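Celance Key Set – User Guide

Section 6. Putting keys on the rings

Please read this section to the end before you open the first ring. It is written for the complete Celance set, but most of it can be used with any split ring of steel. If you bought only the spare rings from Zoëga, you can skip 6.1 and begin with 6.2.

Text by Ea Thygesen, Valport. Checked with the new batch of rings on 23rd June.

6.1 What should be in the bag

The small bag contains the following parts:

– the main split ring (large)
– the side ring (smaller), for keys that you take off often
– the short connecting chain, already closed
– the blank name tag with paper insert
– the opening wedge, made of plastic

If something is missing, do not start with the parts you have. Write to us with the order number and the letter printed on the bag, and we send the missing part by post. The chain is closed at the factory and is not made to be opened at home. If it came open in your bag, this is a fault and we will replace it.

NOTE: The main ring has a thin film of oil when it is new. Wipe it with a dry cloth before use. A drop of Brusomum cleaner on the cloth is fine, but let the ring dry fully before the keys go on, or you may see brown marks between the two turns of the wire.

6.2 Preparing the table

1. Choose a table with good light. A kitchen table is better than a sofa or a car seat.

2. Put down a cloth. Rings roll, and on a bare table they roll to the floor. A tablecloth also protects the table from scratches. With a strongly patterned cloth it can be hard to find a small ring again, so put a plain saucer next to you and keep the loose parts in it.

3. Lay the keys in one row with the heads toward you. Decide now which keys go on the main ring and which on the side ring. It is slow work to change it later.

4. Try every key in its lock before you put it on. We receive several letters each year from customers who carried a wrong copy for months.

5. If two keys look the same, mark one of them. A small dot of nail polish on the head is enough. Do not put polish on the blade.

CAUTION: Split rings are small parts. Keep them away from children under three years and from pets. Count the parts back into the saucer when you take a break.

6.3 How a split ring is built

A split ring is one piece of wire that goes around two times. Both ends of the wire lie flat against the turn next to them. The key goes in at one end, travels between the turns, and comes out in the middle of the ring. You do not bend the ring open like a hook. You only lift one end by the thickness of the key, and the spring in the wire closes it again.

It helps to hold the ring upright, standing on its edge, and not flat on the table. When it stands upright you see the gap between the turns from the side, and the tool or the key goes in with less force. The other ring should hang or lie free to one side, so that it does not turn the main ring while you are working.

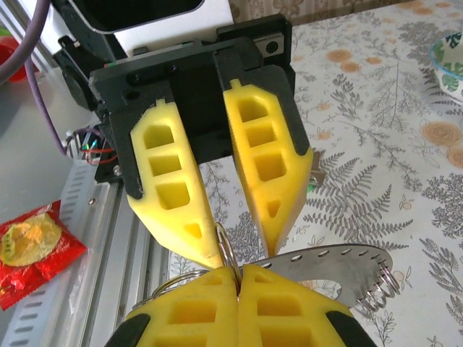
Fig. 6-2. Split ring standing upright, the other silver ring free at the left.

Hold the ring firmly on both sides of the place where you want to open it. If it turns between your fingers, your fingers are probably oily. Wash them or use a piece of rubber glove.

6.4 Opening the main ring

1. Turn the ring until you find the outer end of the wire. You can feel it with the fingernail as a small step.

2. Place the thin side of the opening wedge directly behind this step, between the two turns.

3. Push the wedge in slowly until the gap is a little wider than the head of your key. For a normal house key this is 2 mm. Stop there.

4. Keep the wedge in place. Do not let go of the ring, as the wedge can jump out.

CAUTION: Never use a kitchen knife, scissors or your teeth in place of the wedge. The blade slips toward the hand that is holding the ring. If you lost the wedge, a flat staple remover or a thin coin may be used.

CAUTION: Do not open the gap more than 6 mm. Beyond this the wire does not spring back completely, and thin keys can fall off. A ring that was opened too far cannot be repaired with pliers. Please throw it away.

NOTE: In winter the wire feels stiffer if the ring was lying outside or in a cold car. Bring it in and let it warm up in the room before you start.

6.5 Putting on the keys

1. Start with the key that you use the least. It will sit closest to the chain.

2. Push the hole of the key over the end of the wire and past the wedge.

3. Pull out the wedge. The key is now pinched between the two turns.

4. Slide the key along the wire in the same direction until it comes free. Push on the head of the key near the hole and not on the blade, otherwise a thin key may bend.

5. Repeat for the other keys. You do not have to use a new place on the ring, it is always the same end.

6. When all keys are on, run a finger around the ring. The two turns should lie flat against each other everywhere. If there is an open place, a key has stopped halfway. Move it further.

We recommend no more than 11 keys on the main ring. There is space for more, but then they do not turn freely and the ring begins to stand open. If you have more keys, divide them over two rings, for example home and work.

The complete set should not weigh more than 152 grams if it hangs from a car ignition. A heavier bunch pulls on the lock when the car moves. You can weigh it on a kitchen scale.

6.6 The side ring

The side ring is for keys that you give away for some time, such as the key of a bicycle, a cellar or a neighbor. It is made from thinner wire and opens more easily. For this reason you should not hang heavy things on it.

1. Open the side ring with the wedge as in 6.4, but only as wide as needed.

2. Thread it through the last link of the chain first, and only then put on the keys. If you do it in the other order, the keys are in the way.

3. Check that the side ring moves freely in the link. It should fall down by its own weight when you lift the main ring.

NOTE: It is possible to hang the side ring directly on the main ring, without the chain. Some customers prefer this, because the bunch becomes shorter in the pocket. The rings will rub on each other and the silver color wears off a little at the contact point. The strength stays the same.

6.7 The name tag

Write the paper insert before you put it in the tag. Use a ballpoint pen. Ink from a felt pen comes through the paper after some weeks.

We ask you not to write your address. Whoever finds the keys would also know the door. A first name and a telephone number are enough. If you prefer not to write a number, you can write the room name or a color, like "Cellar" or "Blue door".

Slide the insert in with the text to the front and press the cover until you hear a click. If there is no click, take the insert out and cut one millimeter from the short side. The inserts from October are cut a little long, and we are sorry for the extra work.

6.8 Final check

– Hold the main ring and shake the bunch lightly over the cloth. Nothing should come loose.
– Pull once on every key with two fingers.
– Look at the chain where it meets each ring. The links must be closed.
– Put the wedge back in the bag and keep the bag with your spare keys.

Repeat this check after the first week of use, and later two times per year.

6.9 If something does not work

The key goes on but will not travel around.
The hole in the key is too narrow for the double wire. This happens with some mailbox and suitcase keys. Put the key on the side ring, or ask a key shop to make the hole larger. Do not force it.

The ring turns in the hand all the time.
Stand it upright as described in 6.3 and ask a second person to hold the chain. Two pairs of hands are also much easier if your fingers are weak or painful.

The wedge has become soft at the tip.
Turn it and use the other corner. When both corners are worn, order a new one from Zoëga. The wedge fits all our ring sizes.

There is a gray mark on the fingers or in the pocket.
This comes from brass keys rubbing on the steel, and it is harmless. Clean the keys with warm water and a little dish soap, and dry them well, also between the turns of the ring.

The ring stays open after the last key.
First look for a key that stopped halfway. If all keys are in place and the gap is still there, replace the ring.

For questions about this section please write to Valentina Toledo at customer service, and mention the number of the step where the difficulty begins. A photo of the ring from the side is very helpful for us.

Section 7 explains how to shorten the chain with the service kit.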